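Perguntas frequentes – Torneio de Futebol Amador Taça Stoditz

Actualizado a 19 de setembro de 2021. Se a dúvida não estiver aqui, mandem mail. Respondemos quando der.

Quem pode inscrever-se?
Equipas amadoras, maiores de 16. Jogadores com contrato profissional não entram. Quem já teve contrato e deixou de ter, pode.

E se o jogador é federado nas distritais?
Pode, desde que o clube assine a declaração. Sem declaração não joga. No ano passado houve confusão com isto, este ano não há excepções.

Quantos jogadores por equipa?
Futebol de 5. Plantel até 12 nomes na ficha. Trocas na ficha só até ao fim da fase de grupos.

Quanto custa?
800 euros por equipa na época toda. Dá para pagar em 2 vezes, a primeira na inscrição, a segunda antes dos quartos. Inclui árbitro, seguro e bolas. Não inclui coletes nem água, tragam.

Há prémio?
Há. Até 1000 euros para o vencedor, depende de quantas equipas entrarem. Melhor marcador leva umas chuteiras Furow. Guarda-redes menos batido também leva qualquer coisa, ainda não está fechado.

Onde são os jogos?
Pavilhão Dunmont, quase todos. Meias-finais e final no campo da Ueda, ao ar livre, relva sintética. Pitons de alumínio proibidos nos dois sitios.

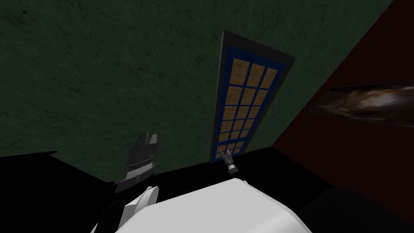 Os balneários abrem meia hora antes do jogo. Antes disso esperam cá fora, não vale a pena bater. Duas equipas por balneário se o calendário apertar, e vai apertar. Este ano a secretaria do torneio passou para uma sala ao lado do bar: é a porta alta e estreita, de aro azul, na parede verde escura, mesmo quase no canto. É lá que se entregam as fichas e se levantam os cartões. Chave dos cacifos também lá, com caução.

Posso mudar a hora de um jogo?
Só com acordo da outra equipa, por escrito, e com antecedência de uma semana. Falar com a Kulsoom Usmani, é ela que faz o calendário. Mensagens de madrugada a pedir adiamento não contam como acordo escrito.

Faltámos a um jogo. E agora?
Derrota por 3-0. À segunda falta, fora do torneio, sem devolução. Tolerância de dez minutos – o árbitro é que manda no relógio.

Cartões e castigos?
Vermelho directo, um jogo no mínimo. Amarelos acumulam na fase de grupos e limpam a seguir. Agressões vão à disciplina, quem decide é a Erzsébet Gulyás. Recursos por mail, com o nome do jogador e o número do jogo, senão ficam parados.

Empate na fase a eliminar?
Penáltis directos, sem prolongamento. Três para cada lado, depois morte súbita.

Há equipas femininas? Mistas?
Mistas sim, desde a edição de maio. Torneio feminino à parte só se houver inscrições suficientes, digam-nos se têm equipa.

O seguro cobre o quê?
Lesões em jogo, com participação feita no própio dia. Treinos não. Óculos e telemóveis também não.

Público paga?
Não. Bar aberto nos dias de jogo. Nada de vidro na bancada.

Ainda não temos equipa completa, podem ajudar?
Há uma lista de jogadores livres. Mandem nome, posição e contacto e nós passamos. Guarda-redes são sempre poucos – se conhecerem algum, avisem.

Onde vejo os resultados?
Na página do torneio, separador Jogos. Costumam estar lá na manhã seguinte. Se houver engano no marcador, o capitão tem dois dias para reclamar.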